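Marshmallow thread, as promised to the people who asked after the bonfire last October. It's about getting them onto skewers without a mess. Long one, mute me if you need to.

Background: I do the sweets table for the Grildale summer fair. Two kinds of marshmallow stick, plain and toasted. We start threading early in the morning and we need 200 sticks ready before the gates open.

The marshmallows. I buy Nogueira, the big white ones, in catering bags. They're soft and they tear if you pull them apart by the corners. A torn one still toasts perfectly well, so I don't throw them away. I put the torn pieces on the tray with the rest and use them up first.

Trays: plain white plastic, with a raised rim. The rim matters more than you'd think. On a flat board the pieces slide about when you reach for them. Keep only a few pieces on a tray at a time. Tip a whole bag in and they squash each other and stick.
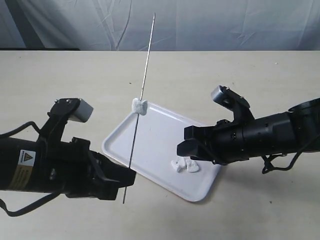 Dust your fingers with cornflour and icing sugar, half and half. Just cornflour tastes chalky. Just icing sugar goes tacky within ten minutes. Shake the excess off over the sink or it gets everywhere.

Skewers next. I use thin metal ones for anything going near a flame. Bamboo is fine for the plain sticks, but it needs a long soak if you're toasting and I always forget. The metal ones I have are from Verel. They don't bend and they go through the dishwasher.

A thin skewer makes a small hole and the marshmallow grips it. A thick one splits the marshmallow and you end up with two halves spinning on a stick over the heat.

How to thread. Hold the skewer low down and keep it still. Bring the marshmallow to the point and press it on through the middle of the squarest side. Go slowly. If you push fast it squashes flat before the point gets in, and then it comes out at an angle.

Once it's pierced, ease it along from both sides with your fingertips. It will look a bit squashed. Leave it for a while and most of the shape comes back.

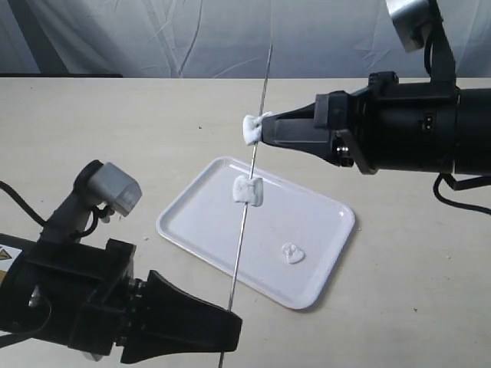 I do 2 to a stick. Three looks generous but the bottom one never gets toasted, and small children can't manage the weight. Leave a gap between them so the heat gets round. If they touch, they weld together and the join stays cold.

Put the better one on the end. It's the one people look at, and it's the one that browns.

Keep the tray under the skewer while you work. Bits drop, and you want them landing on the tray and not on the table, where they leave a sugary patch that has to be scrubbed.

Storing them: flat, in one layer, greaseproof paper underneath, lid on loosely. Don't put them in the fridge. They sweat and the outside goes like glue. Ours will keep overnight in a cool room, but I prefer to thread on the day.

Cleaning the skewers: straight into a jug of hot water as they come back. Sugar dissolves if you get to it early. If you leave it until the evening you'll be scraping. Same for the trays, though a quick wipe usually does for those.

For anyone asking about quantities, last year's fair had roughly 3,000 people through and we still sold out of toasted by mid-afternoon. This year I'm making more toasted and fewer plain.

Toasting itself I'll do in a separate thread. Short version: hold it above the coals, well clear of the flames, and keep turning. We use a Bulach tabletop grill with the rack taken out.

One thing I'm still unsure about is which way up to hold the skewer when threading. I've always had it more or less upright with the point at the top, and brought the marshmallow down on to it. It's easier on the wrist and you can see where the point is going.

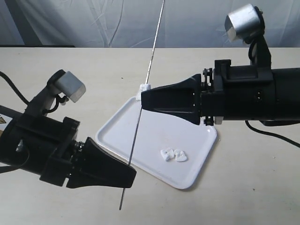

Bulachgrillfan replied that they lay the skewer flat on the table and push it in sideways, and that a dab of water on the point stops it sticking. They also wanted to know if the same method works for the pink ones.

Pink ones, yes, same method. They're a bit softer in my experience, so dust them more. I'll try the water on the point with the next batch and see how it compares. I can't get on with threading sideways, the marshmallow rolls away from me.

If you're local and want to help thread, message me. Bring an apron. Clean hands, hair tied back, and please don't eat the stock until we've got to 200.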